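[tomel-users] Re: Gripper closes by itself after a lights-out stop

From: Ourania Rallis
To: tomel-users
Date: 21 Jul 2021
Subject: Re: [tomel-users] Gripper closes by itself after a lights-out stop

On the list, Ranasinghe wrote:

> Has anyone else had the arm stop dead when the room lights go off, and
> then shut the gripper when they come back on? Ours did it twice in May
> and we blamed the wiring. The log says "scene lost, holding", which
> seems fair enough. Then it says "scene recovered, resuming", and it
> resumes something it wasn't doing.
>
> We are on the old controller board. Fimmont support say it can't happen.

Well, it can, and it did it to us at the Darkville unit last week, so you may forward this to Fimmont support with my love.

We run a table-clearing job. The arm picks up crockery, puts it in a rack, and goes back for more. It had been doing so without drama for long enough that we had stopped watching it, and you can all guess how that ended. The lights in our building are on a timer set by the landlord. The landlord believes that work ends at 9. The lights went out in the middle of a run.

What should happen: the brightness check trips, the arm holds where it is, the gripper keeps whatever state it was in, and a human has to press Resume. That is in the manual, and I have now read the manual, so I can confirm it.

What did happen: the brightness check never tripped. Our threshold was set to 5, which I had assumed was a sensible number chosen by a sensible person. I looked up who had chosen it and it was me. With the main lights off there is still enough stray glow in our room to score 7. So as far as the software cared, it was a fine bright day, and it carried on trying to find crockery in frames like the one I'm putting in here.
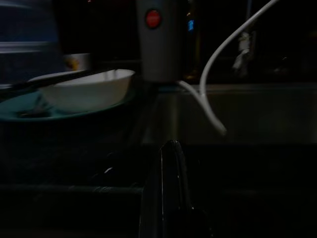 Ranasinghe replied off-list that their spare room scores even higher with everything switched off, thanks to a row of standby lights, and asked whether the threshold is worth having at all if it only catches total blackness. Fair question. I think it is worth having, but only as a second line of defence, and I'd stop calling it a safety feature in front of visitors.

Back to the fault. You can pick out the bowl and the plate under it if you know what you're after. The detector did not do nearly so well. It lost the bowl, found it again, decided it was somewhere else, and flipped between the two positions until the planner gave up. Only then did we get "scene lost, holding". When I put the lights back on, it logged "scene recovered, resuming" and ran the next command in the queue. That was a close command left over from one of the positions it had already thrown away. There was nothing between the fingers, luckily, and that includes mine, which had been there a minute before while I looked for a loose connector. I would like to say I had pressed the stop button first. I had pressed pause, and pause on the old board does not cut power to the gripper. Please go and check yours.

So there are two separate faults, as far as I can tell:

The threshold is far too low out of the box and the setup guide says nothing about measuring your own room. I've put ours up to 28 and tested it with the lights off. It now trips straight away.

"Holding" does not empty the command queue on the old board. Raising the threshold makes this less likely to bite but does not cure it. If the hold is triggered any other way – a coat over the camera will do it – the stale command is still sitting there when the view comes back.

For the second one I've added a queue flush to our own start-up script, called before any resume, and turned off automatic resume altogether. It is ugly and I'll post it once I've taken out the comments, some of which are about the landlord. I don't know if the new board has the same trouble. If somebody with a new one can block the camera halfway through a pick and send me the log, I'd be grateful. Keep your hands out of it and use the real stop button before you go near the fingers.

Ranasinghe, before you rewire anything else, could you look at whether your log has a "target changed" line just before the hold? Ours has a whole string of them. If yours does too then it's the same fault and your wiring is owed an apology.

I've opened a ticket on the Tomel tracker with both logs attached. It has been marked "low".

Ourania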